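Covley Shirt Folding Set - README

Hi, I'm Danica, and I look after the rules for this set. Most of what's in here is house rules, so please read it before you add episodes!

What you get: 378 episodes of two-arm T-shirt folding, recorded by teleoperation at our Rundham bench. 105 of them were re-recorded in April after Remzi Işık and I tightened the start rules (yes, I was the one who asked for it, sorry Remzi).

Start rules
One shirt on the bench, spread out before you hit record. Small wrinkles are fine - don't iron anything, please. Keep the strip in front of the shirt clear so the arms have room to fold toward themselves. Finished pieces go on the pile at the side, and the basket stays in a back corner.

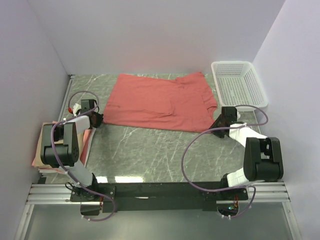 Cables get their own rule. Leave enough slack for the wrist to turn all the way, tie them along the links, and check the ties before every session. If a cable snags, stop and mark the episode "snag". Don't delete it! I'd much rather have a bad episode with a label on it than a gap in the numbering.

Hands stay out while the arms are powered. If you need to fix the shirt, end the episode first, then reach in.

Labels
success, partial, snag, operator_stop. If you're torn between success and partial, pick partial and leave a note.

Known issues
Episode 160 has the wrong shirt color in its metadata. Tshepo Fourie has a fix waiting for the next release.

Questions go to me or Tshepo.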